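Gudbridge Memorial Book
16 September 2019 | by Viorica Spahić
8 comments | 2 shares

The Gudbridge is a hardcover book for putting a whole person into, which my aunt Doina Todorova would say is optimistic of us. It has 16 sections, from childhood to last words of advice, and you can skip any that would start a fight.

Send us your stories and we edit them lightly. We fix spelling. We don't fix uncles – if yours claimed he once outran a train, he outran it.

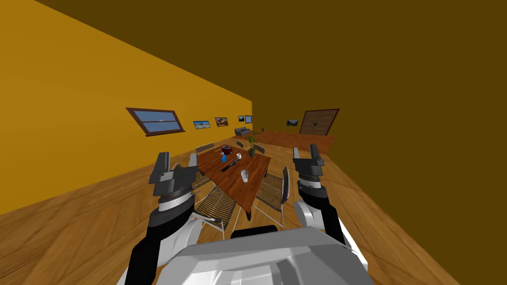 Pages are sewn, so the book opens flat on a lap and survives being passed down a row of cousins. The cover comes in navy or gray cloth, with the name stamped on the spine. Check that spelling twice. We once shipped 10 copies to a family whose grandfather had gained an extra vowel, and they kept them, saying he'd have liked the attention.

Allow three weeks for proofs, longer in May. Extra copies can be ordered later, usually after someone refuses to give theirs back.

Contact Gudbridge | © 2019 | Back to top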